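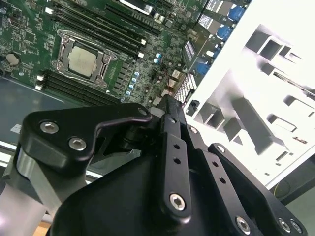
Recording demos for a policy — quick version

214 shares 84 comments

Notes from our runs at Wiminwood. Assumes your arm is calibrated and the wrist camera streams. If not, do that first.

1. Pick one task. One. "Seat the module" is a task, "work on the PC" isn't.

2. Write the start pose down. Gilles Guérin tapes a card next to the pendant with the joint values. Do the same.

3. Jog in slow near the board. Stop, look at the wrist view, then go on. Fingers need to be visible in every episode or teh policy has nothing to line up with.
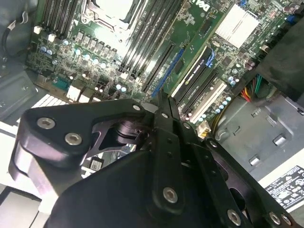 Fingertips at the blue slot, graphics card seated close by.

4. Record 2 seconds of stillness before moving and again after. Trim later, not now.

5. Move the case a little between episodes. Rotate it too. We got 75 with the tower in one spot and had to redo the lot — painful.

6. Bad grasp? Keep it, tag it "fail". Don't delete. Hugo Jacquet uses those for the recovery set.

7. Swap stations once you have a decent batch. Same arm, same camera, differnt target.

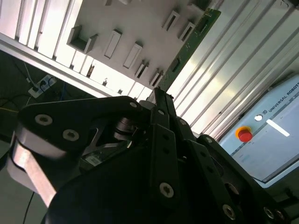
White panel with its holders, teach pendant on the right.

8. Keep the e-stop in reach the whole time. Yes, for short ones too.

9. Back up to the Zarnunstead drive before lunch. Target is 1000 episodes by end of June, Friday check on the tags.

Export script is in the Wolero folder, run it with defaults.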